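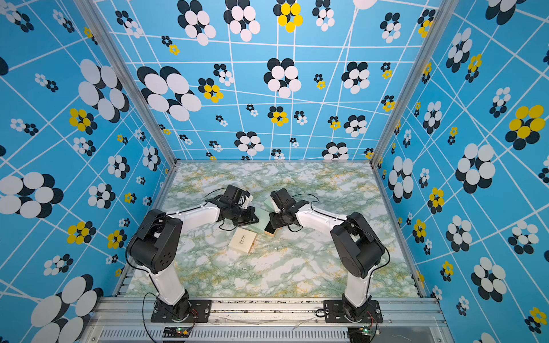

1/11
Two arms on the small-goods bench at Botenari since February. We pack jewelry for online shops. This thread is mostly for people in other packing rooms who keep asking me what happens to the staff.

2/11
The job they were given is the earring check. Open the drawer box, look at the pair, close it, move it on. One arm steadies the box and the other goes for the ribbon tab on the drawer.

3/11
By hand it's an easy job that wears you out. Pinching a tiny tab all shift is hard on the thumbs. When I started there were 4 of us on it and we swapped every hour.

4/11
There are 2 of us now. No one was let go. Daichi Kobori moved to returns, where he wanted to be, and one person left for another job and wasn't replaced. I count that as a job gone, and I said so at the meeting.

5/11
Pay came up too. Running the arms was first written up as "same duties." It isn't the same. We asked for a grade change and got it, but it took until the second schedule came out. 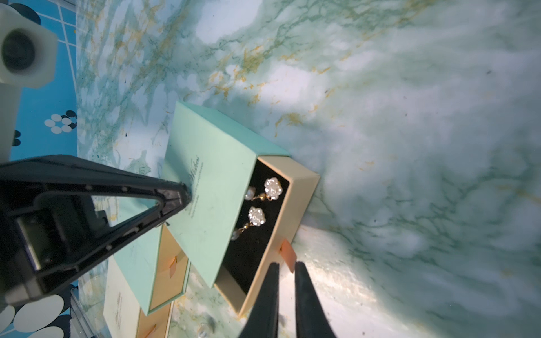

6/11
Pearl drops are the hard part. They swing, and if the drawer closes while one hangs over the edge you can chip it or bend the chain. A person feels that through the fingers and stops. The arms have to be shown.

7/11
So a lot of my shift is showing. I do the move slowly, the arms repeat it, I fix what went wrong and do it again. Yaqin Hao goes through the bad runs with me at the end of the day. She used to pack, so she knows what a bad close looks like.

8/11
What I do less: pinching tabs, standing, talking. The talking I miss. We used to sit across from each other and now I mostly face the bench.

9/11
What I do more: writing things down. Every dropped earring and every stuck drawer gets a line in the log. On my worst shift I had 13 lines. Most of them were drawers that hadn't opened far enough.

10/11
Still done by hand: tissue, cards, anything with a loose chain longer than a bracelet, and the Fistlow orders, because their sleeves are a tighter fit. Final look before sealing is a person too, and we asked for that in writing.

11/11
If your place is getting arms, ask early who does the teaching, what grade it is, and who can press stop without asking first. At ours anyone on the floor can. Will answer replies after my shift.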